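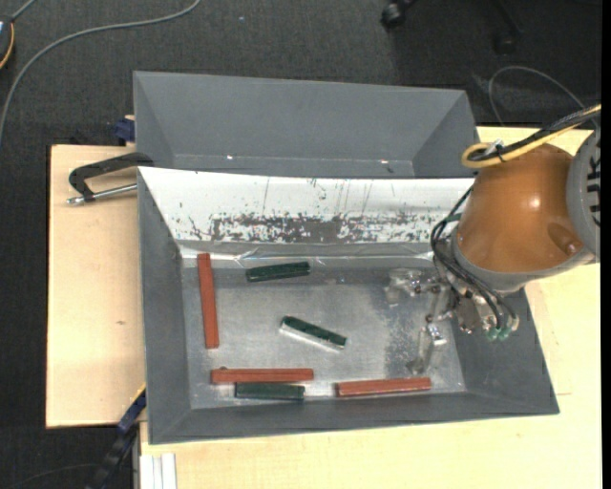
Zuvesel, Oct 29, 2022

Section 4: Setting up the block bin

By now you should have the bin out of its crate and the paperwork put somewhere you'll find it again (mine lives in a kitchen drawer, don't ask). This section covers getting the bin onto a table, giving it a clean and loading your first blocks. I've set up more of these than I can remember, and the order below is the one I've settled on after doing it in most of the other orders first.

The photo at the start of the section has six blocks in the bin, three reddish-brown and three dark green, and that's the load I'd like you to start with too. The full Dutov set has 80 blocks in it and I know it's tempting to tip in the lot! Please don't, at least until you've read to the end of step 9.

What you'll need

The bin, with its back panel and upper hopper section attached (see Section 3)
A sturdy table with a flat top
2 soft cloths
A bowl of warm water with a little dish soap
Six blocks, three of each color
A second pair of hands for the lift

Placing the bin

1. Clear the table completely and wipe it down. Grit under a metal bin will mark a wooden top, and I have a dining table at home that proves it.

2. Lift the bin with one person on each side, holding it under the raised rim. Don't lift by the tall panel at the back. It looks like a handle, everybody grabs it, and it isn't meant to carry the weight.

3. Lower it straight down onto the table. If you need to shift it afterward, pick it up again and move it. No dragging.

4. Press gently on each corner of the rim. If it rocks, slide a thin piece of felt under the low corner and try again. Kristof Willems swears by folded cardboard, which works fine for an afternoon and then squashes flat.

Caution: Sheet metal has edges. I round mine off before they go out, but run a gloved finger along the rim before you let anyone work over it with bare arms. If you find a sharp spot, stop and write to me.

Cleaning before first use

5. Wipe the floor of the bin with a damp cloth, then go up the sloped walls toward the rim. Dry everything with the second cloth. Don't let water sit in the crease where the floor meets the walls.

6. Wipe the white inner face of the back panel last, top to bottom.

Note: People write to me about that panel more than anything else. If you have one of the older bins, expect scratches, and quite likely a band of rust-brown speckles across the middle like the one in the photo. You can leave it alone. Please don't go after it with steel wool or scouring powder, you'll only add more scratches. If any of it comes off on the cloth when you wipe, let the panel dry and rub it over once more with a dry cloth. A flaking panel is another matter and should be swapped (part 648, see the list at the back).

The mottled patches on the gray floor don't need any treatment either. I spent a whole weekend once trying to polish a floor to an even finish and ended up with shiny mottled patches.

Loading the blocks

7. Check each block over for splinters and loose chips. They're wood, so they get dinged. A light rub with 100 grit paper sorts out most edges. Wipe off the dust before the block goes in.

8. Set the blocks in by hand, flat on the floor of the bin, one at a time. I put the browns in first and the greens after, purely out of habit. They don't need to be lined up. Let some lie lengthwise, some across, one or two on a slant. Veerle Hendriks likes hers in rows and has to redo them every single time, so there's that.

9. Look for blocks resting on the slope. One that's nestled up against the front wall, or lapping over its neighbor a little, is perfectly okay. One that's standing on end should be laid down.

Once six feels easy you can add more, two or three at a time. Stop when you can't see the floor between them anymore.

Caution: Don't drop blocks in from the upper section until you've done Section 5. They come down faster than you'd think, and they do bounce.

Putting things away

10. Take the blocks out before you move the bin, even if it's only to the other end of the table.

11. Store the blocks somewhere dry. The Kramer box with the lid is good for this, and so is any old shoebox.

12. Lay a cloth over the bin if it's going to stand for a while. Dust collects in the front crease and it's a fiddly place to get at.

Spare blocks are sold in both colors, and the order form is on the last page. If you're mixing in blocks from an older Fornell set, measure one against a new one before you start.

Section 5 picks up with the upper hopper.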